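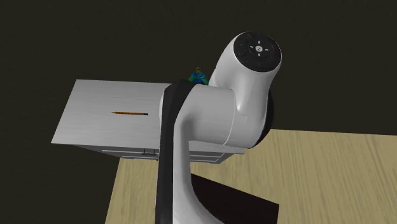
Figure 3. Rendered view: white arm with black band and round black disc.

3 Setting Up the Display

This section covers placing the Nernis desktop display, connecting it, and setting brightness and color. Mounting on a wall is covered in the leaflet packed with the wall bracket. If your display was installed for you by a Stallham dealer, start at 3.4.

3.1 Choosing a place

Put the display on a level desk that does not wobble when you type. The screen should stand at right angles to the nearest window. A window behind the screen makes dark areas hard to judge, and a window behind you puts glare on the glass.

Leave a hand's width of open space behind the housing. The vents run along the top edge and must stay clear. Papers, cloths and plants should not be kept on top of the housing.

CAUTION: Do not use the display next to a heater, a humidifier or an open kettle. Moisture that gets in through the vents is not covered by the warranty.

If the display has come in from a cold car or an unheated storeroom, leave it in its closed carton until it reaches room temperature, then unpack it.

3.2 Fitting the stand

You will need the stand column, the base plate and the thumbscrew from the small tray in the carton. No tools are required.

1. Lay the carton flat with the side marked FRONT facing down. Open the flaps and lift out the upper foam.
2. Leave the display face down in the lower foam. Do not press on the back of the housing.
3. Slide the top of the stand column into the slot on the back of the housing until the latch clicks.
4. Set the base plate on the foot of the column. The tab on the plate goes into the notch on the column.
5. Tighten the thumbscrew by hand and fold its ring down flat.
6. Hold the column with one hand and the lower edge of the housing with the other, and stand the display upright. For the larger model, have a second person help.
7. Pull the red lock pin out of the column. Keep it with the carton.

CAUTION: The column is under spring pressure. Never pull the lock pin while the display is face down or while the housing is not attached.

Note: To take the stand off again, push the column down to its lowest position, put the lock pin back in, and then press the latch.

3.3 Connecting the cables

The sockets face downward on the back of the housing. Turning the screen upright (90 degrees clockwise) brings them to the side, where they are easier to reach. Raise the column to its full height before turning, or the corner of the screen will strike the desk.

1. Switch off the computer.
2. Connect the video cable to input 1 or input 2. Both inputs work the same way.
3. If you want to use the side sockets for a keyboard, mouse or card reader, connect the data cable as well.
4. Pass the cables through the clip on the column. Leave enough slack for the column to move all the way up.
5. Connect the power cord to the display first, then to the wall outlet.
6. Turn the screen back to its normal position.
7. Switch on the display, then the computer.

The power light blinks slowly while the display looks for a signal. It stays on once a signal is found. If it keeps blinking, see 3.8.

Note: Use the video cable supplied. Longer cables can cause sparkles or short dropouts at the highest picture setting. If you must use a longer one, test it with the computer on the desk before you run it behind furniture.

3.4 First start

When the display is switched on for the first time, it shows the language list. Use the four-way key behind the lower right corner to move through the list, and press the key straight in to choose.

1. Choose a language.
2. Choose Home, Office or Studio. This sets starting values only. Everything can be changed later.
3. Choose whether the power light should stay on during use.
4. Wait while the display restarts. The screen goes dark for a short time. Do not switch it off.

If you choose the wrong language, hold the four-way key to the left until the language list comes back.

3.5 Height, tilt and distance

Sit as you normally sit when you work, with your back against the chair. Set the column so that the top edge of the screen is level with your eyes or a little lower. People who wear bifocals or progressive lenses usually need the screen lower than this, with more backward tilt.

Stretch out one arm. Your fingertips should just touch the screen. If text is hard to read from there, make the text larger in the computer's own settings and leave the screen where it is.

Check the tilt with the display switched off. If you can see a lamp or a window reflected in the dark glass, tilt the screen forward slightly or move the lamp.

If two people share the desk, each should note the mark on the column that suits them. The marks are printed on the rear side, next to the cable clip.

3.6 Brightness

Let the display run for half an hour before you set the brightness. The picture drifts a little while the panel warms up, and settings made too soon will need to be made again.

1. Set the room lights as you will have them when you work.
2. Place a sheet of plain white paper on the desk beside the screen.
3. Open a blank white page on the computer and make it fill the screen.
4. Press the four-way key, open Picture, and choose Brightness.
5. Lower or raise the value until the screen and the paper look equally bright.
6. Press the key to save.

The factory value is 90. This is meant for a bright shop floor and is too high for most rooms.

Auto Brightness follows the light in the room through a small sensor under the lower edge of the housing. It works well for writing and office tasks. Turn it off for photo work or for any job where two pictures are compared on different days. Do not stick notes over the sensor.

3.7 Color

Most users need only choose a color mode. Open Picture, choose Color Mode, and pick one of the following.

Standard: for web pages, mail and office work.
Print: for pages that will go to a printer. Whites look slightly yellow next to Standard.
Photo: for editing pictures. The full range of the panel is used.
Reading: for long texts. Blue is reduced.
Custom: keeps your own values.

To set your own values:

1. Choose Custom.
2. Open a gray test page. Any plain mid-gray picture will do.
3. Look for a tint. If the gray looks pink, lower Red one step. If it looks green, lower Green one step. If it looks cold, lower Blue one step.
4. Look away from the screen for a moment after each change.
5. When the gray looks neutral, choose Save to Custom.

Lower the color that is too strong and leave the other two alone. Raising colors can cause light areas to lose detail.

Pale grays on white are a good check of the result, and so are small marks on a black area. If the small marks disappear, raise Black Level one step at a time until they can be seen. If black has turned to gray, you have gone too far.

Note: Night settings on the computer change the color of everything sent to the display. Turn them off before you start and back on when you have finished.

Owners of the Mustum measuring puck can skip these steps and follow the card supplied with the puck. Hang the puck by its strap. Do not tape it to the glass.

3.8 If something is wrong

The power light keeps blinking.
Check that the video cable is pushed in fully at both ends. Open the menu and choose the other input. Start the computer again with the display already on.

The picture does not fill the screen.
Open Picture, choose Size, and choose Full. If black borders remain, the computer is sending the wrong picture size. Choose the size marked as recommended in the computer's display settings.

The picture is on its side.
The display does not turn the picture when the screen is turned. Change the direction in the computer's display settings.

The screen sinks slowly on its column.
The thumbscrew may be loose. If it is tight, the column needs adjustment by a dealer. Do not open the column.

The side sockets do not work.
The data cable is missing or is plugged into a charging-only socket on the computer.

Message 1,319 appears at startup.
The saved settings could not be read. Choose Reset All, wait for the restart, and repeat 3.4, 3.6 and 3.7. If the message comes back, contact Huang Service with the serial number from the label on the back of the housing.

3.9 Cleaning

Switch off the display and pull the plug. Wipe the glass with a dry, soft cloth from top to bottom. For fingerprints, dampen the cloth slightly with clean water. Never spray anything onto the screen. Window cleaner, alcohol and kitchen spray damage the coating.

Brush dust from the vents with a dry paintbrush every few months. Do not use compressed air.

Section revised in January by Yu-ting Peng. Section 4 covers the side sockets and the headphone output.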